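Civbridge Parallel Gripper, two-jaw, with Ploneck simulation model

Sold singly or as a matched pair
In stock – ships from our warehouse before noon if ordered the day before

Overview

The Civbridge is an electric parallel gripper for light arms. Two fingers close on a common center line, so the part stays where the arm thinks it is. Most buyers run it on a two-arm setup for picking, handing over and opening doors or lids. It mounts on the wrist with four screws and takes its power through the tool connector.

Every order comes with a license for the Ploneck model, which lets you try the gripper on your own robot in simulation before anything is bolted on. If you have not decided between this and the narrower Neno, the Ploneck package holds both, and you can swap them without changing your program.

Specifications

Jaws: 2, parallel
Grip force: up to 60 N, adjustable in 12 steps
Supply: 24 V DC
Finger tips: replaceable, flat or grooved
Simulation model: included, with contact and friction settings

Civbridge or Neno?

Pick the Civbridge for boards, panels and anything with a rail or bar to hold on to. The tips are blocky and give a wide contact face. Pick the Neno for small parts in a tray, or where the arm has to reach between shelves. The Neno closes faster but has almost half the grip force. Both use the same cable and the same wrist plate.

What to test first

Start with the approach, fingers open and pointing along the wrist axis. Check that both arms can reach the part without the wrists meeting in front of the torso. Then close at the lowest force step and work up until the part stops slipping. Write the step down, as the real gripper uses the same numbers.

Thin panels deserve extra time. A panel held near one edge will turn in the fingers if the force is set too low, and the model shows this well. Hanging or tilted parts are worth a run with each arm.

In the box

Gripper, wrist plate, screws, one set of flat tips, cable, Ploneck license card. Grooved tips are a separate item.

Returns

Unused grippers can be sent back until the end of the following month. Once the license card has been activated we refund the hardware only.

Two grippers on a white torso in the simulated test room, with a tilted red board over the left one:
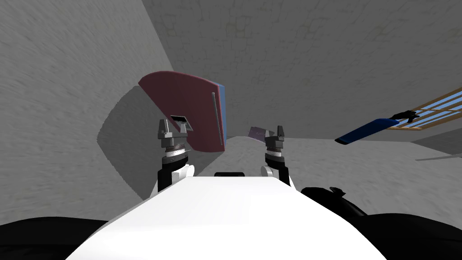 Nazmiye Yurt
We ran both models for most of November before ordering. The force steps carried over fine to the real arms, but friction was set too high for our painted panels and I had to lower it by hand. I would also buy the grooved tips right away – the flat ones let go of round bars sooner than I expected.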